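Baskets, Slowly: a talk about willow
Speaker notes, Thắng Đặng
Vuruvcombe winter craft evenings, January

Before people sit down

Put the soaked rods on the front table, with a towel under them. Pass round the log basket first and the little berry basket second. House lights up for the demonstration, down for the slides. Water glass on the LEFT this time.

Opening

Hold up a dry rod and snap it. Hold up a soaked one and wrap it right round my wrist. Let them hear the difference before I say a word!

Then: same plant, same bundle, cut on the same morning. Everything I love about this craft starts with that bend. People have been using it for thousands of years, and very old baskets look so familiar that you could carry one to the store and get nothing but compliments.

Who I am, quickly. I came to a weekend class to keep a friend company, made a lopsided thing that wouldn't hold an apple, and went home and cleared out half the garage. Don't tell the van story unless they seem sleepy.

The willow bed

Slide: the field in winter, all the colors. Give them a moment with it, the reds and oranges are ridiculous.

We planted 1,921 cuttings on the low ground behind the Lim workshop (yes, I have the tally sheet, and yes, I'm proud of it). A cutting is just a stick. You push it into the ground the right way up and it roots. First year you get wispy stuff for tying up beans. By year three you have proper rods, straight and taller than I am.

Cut every winter once the leaves are down. If you skip a year the rods branch, and branched rods are miserable to weave with. Deer like the new growth, so do rabbits. Our fence is ugly and it stays.

Brown, white and buff. Worth going slowly, people mix these up:
Brown willow is dried with the bark on. Smells wonderful.
White willow is stood in water until spring and peeled when the sap rises.
Buff willow is boiled with the bark on, then peeled. The bark dyes the wood that warm tan everybody thinks of as basket color.

Somebody will ask about the word wicker. Wicker is the way of making, stiff uprights with something bendier worked over and under. You can do it with willow, rattan, reed, even twisted paper. Rattan is a climbing palm, so a completely different plant, and a good deal of what's in the stores is made from it.

Demonstration

Seven base sticks, already cut. Pierce and thread them into a cross. Talk while I do it but stop talking for the pairing weave, I always lose my place.

Points to make with my hands:
Thick end and thin end. Join like to like.
Push down hard after every round. Harder than feels polite.
The uprights want to lean in. Keep opening them out.

Invite 2 people up to try a few strokes each. Pick anyone who has been leaning forward. The rod will kink on them, and that's a lovely chance to show how to ease it round with a thumb.

Shapes and what they were for

Fast section, lots of slides, keep the energy up. Eel traps, with that clever funnel inside. Potato baskets that let the dirt fall through. The Plultitz back basket, with its flat side and wide mouth, which I have carried firewood in and would recommend to anyone with a hill. The Atum bread tray, so finely worked that it looks like cloth from the back row.

Ask the room what their grandparents kept in baskets. Wait for answers. Laundry, eggs, kindling, knitting, the cat. Let this run if it's going well; I can drop the eel traps.

Baskets at work now

Bring it up to date. A basket is still about the friendliest container for a jumble of soft things, and an open top lets you see in and reach in. Long rectangular ones sit neatly on a table or shelf. Next slides straight through, no rush.
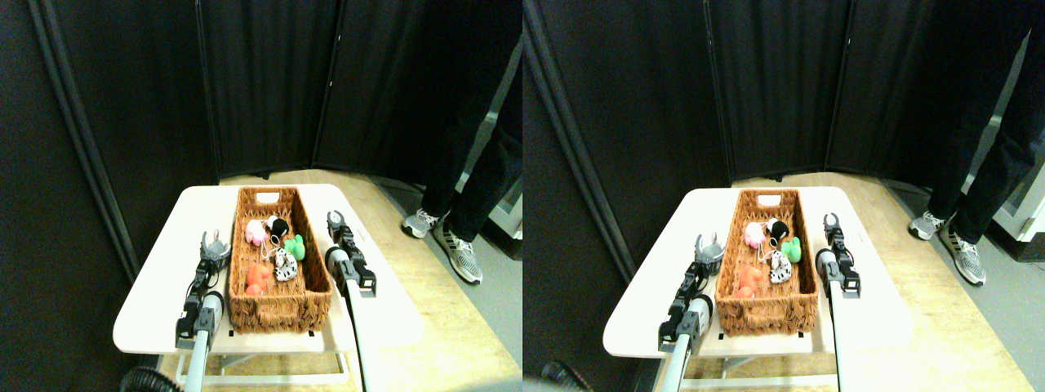 Long basket, soft toys.

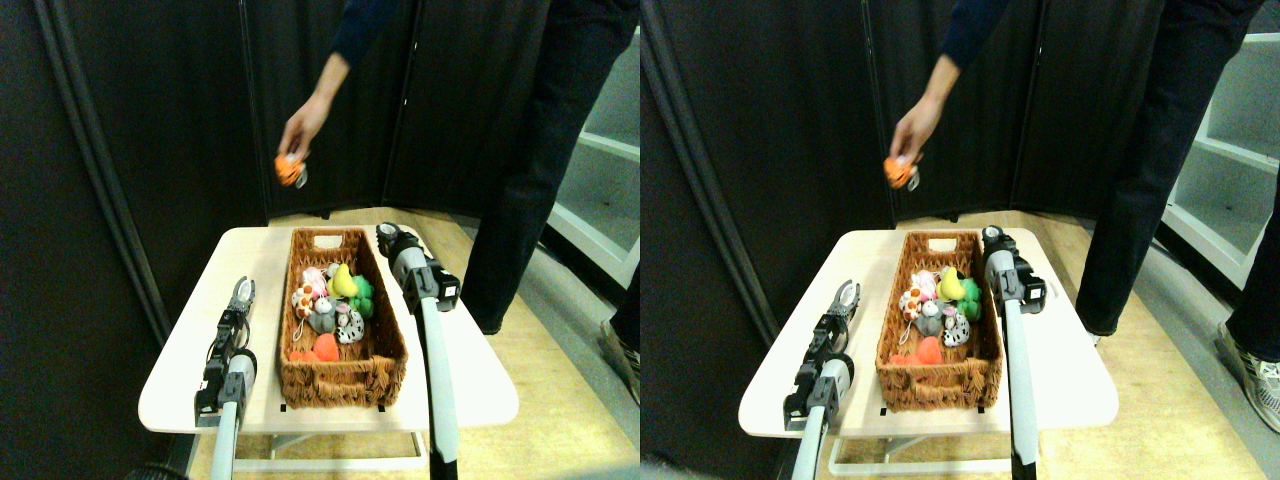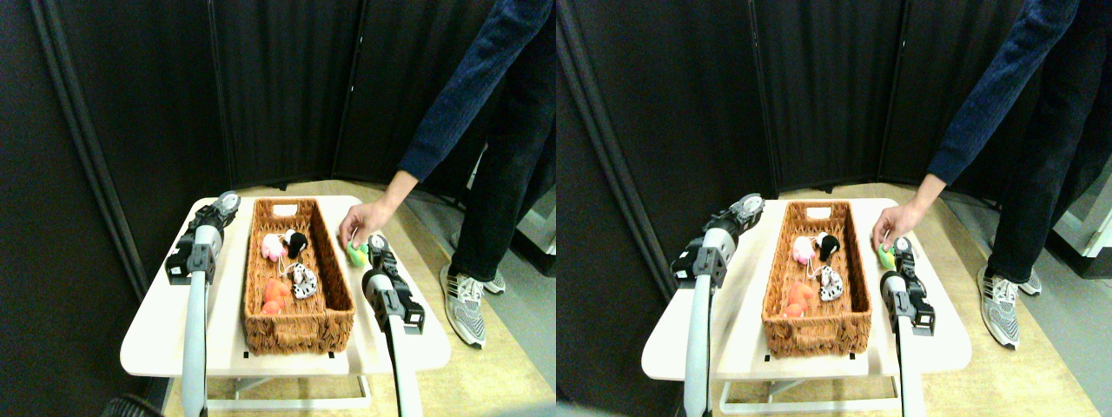
Mention the handle slot at the far end in that last slide. A gap in the weave is a weak spot, so look closely at the edges of any handle hole when you're buying a used basket.

Looking after them

Keep them off radiators. Dry heat makes willow brittle. Once or twice a year, give an old basket a quick rinse outdoors and let it dry in moving air. Dust with a soft paintbrush. Mold in the base usually means it has been sitting on a damp floor.

Show the repair: my log basket with the new border in orange rods. I could have matched the color and I'm so glad I didn't.

Questions

How long does one take? The berry basket, an evening. The log basket, a full weekend and some grumbling.
Can I use garden willow? Try it! Weeping willow is brittle but fine for a first wreath.
Do your hands hurt? Yes, for the first month.

Cuttings are in the bucket by the door, free to take. Thick end down.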